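Home
Projects
Gallery
Reading room
Join in
Contact

Folding at Anstead: a gallery from the jeans weeks

We promised a page of pictures when the laundry work got going in earnest, and it has taken us rather longer than it should have, so thank you for your patience (and for the friendly nudges). The Anstead room is where our group gathers examples for Furer, the learning system we have been bringing up since the spring. Furer learns by being shown. Someone guides the arm through a job from start to finish, the cameras and the joint readings are saved together, and that makes one example. Then the garment is shaken out, dropped back on the table any old how, and off we go again.

By the end of June we had 1,290 examples saved across all the clothes, and 500 of those were trousers of one sort or another. We had meant to do far fewer. Tea towels went so smoothly in the first month that we all got a bit above ourselves and thought trousers would be a matter of a few afternoons, and then denim arrived and put us in our place. It is heavy, it springs back when you would like it to lie down, and the thick seams catch against one another just when a fold is nearly right. Still, it has been a lovely thing to work on, and those who have taken a turn at the controls tend to come away looking at their own wardrobe differently.

Some visitors have asked why we keep the views from the arm as well as the ones from over the table. Furer is given both. The wrist camera is splendid for edges and pockets and hopeless at telling you where the rest of the garment has got to, and the fixed view is the other way about. When we go through a day's work we like to have the 2 views open side by side, with a pot of tea within reach, and argue over which examples are good enough to keep.

The pictures below come from the same stretch of work on dark blue jeans. We've kept the notes short, or as short as we ever manage.

Up close with the wrist view

A back pocket is a great help to a learner, with those two rows of tan stitching coming to a point against the blue. The cartoon print with its big number 10 has become a firm favourite too, and the finger is close to the edge of the cloth here without having taken hold.
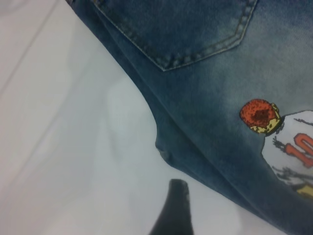

Choosing where to take hold

Picking the place is the part that wants the most patience from whoever is guiding the arm. Take too little and the cloth slips away before the fold is halfway over. Take too much and you bring up the layer beneath, and the whole thing comes along like a sulky cat. Our habit now is to bring the fingers in low and slow, stop for a breath beside the edge, and only then close. We used to trim those little stops out of the examples, thinking they were dead time, but Furer grew much steadier once we left them in, so in they stay.

We also vary the starting heap as much as we can bear to. The rule in the room is that no garment is laid out nicely to begin with, and a fresh person does the dropping after every 20 examples, as each of us turns out to have a very recognisable way of throwing trousers on a table. Failed attempts are kept as well, with a label of their own. A fold that goes astray and is then put right is worth a good deal to us, and we have a soft spot for the long, muddled ones where the arm has to go back and try again from another side.

From beside the table

For the wider view we look mostly at shape. We want a bundle that is more or less a rectangle, with the layers sitting on top of one another, and we are not fussy beyond that. Anyone who has shared a house will know that there are as many ways of folding jeans as there are people, and we had some spirited discussions before settling on the one we call the Tarar fold. The older examples, folded every which way, are still in the Fonau archive and may yet come in handy. 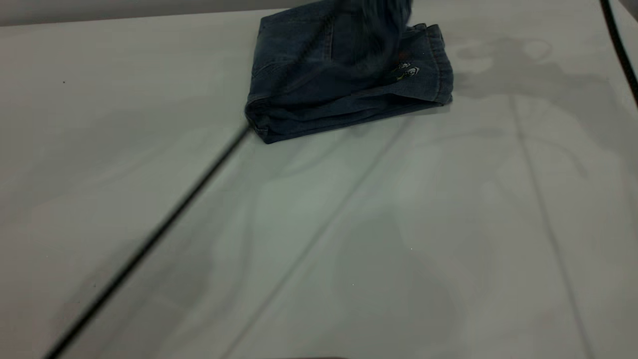 Dark blue jeans in a compact bundle near the top of the table, with the layers showing at the cuff end and the small embroidered patch facing up.

Shirts are next on the list, collars and all, and we shall try to be quicker with the pictures. If you would like to take a turn at guiding the arm, the joining page has the details. Mornings are best, beginners are very welcome, and the kettle goes on at half past ten.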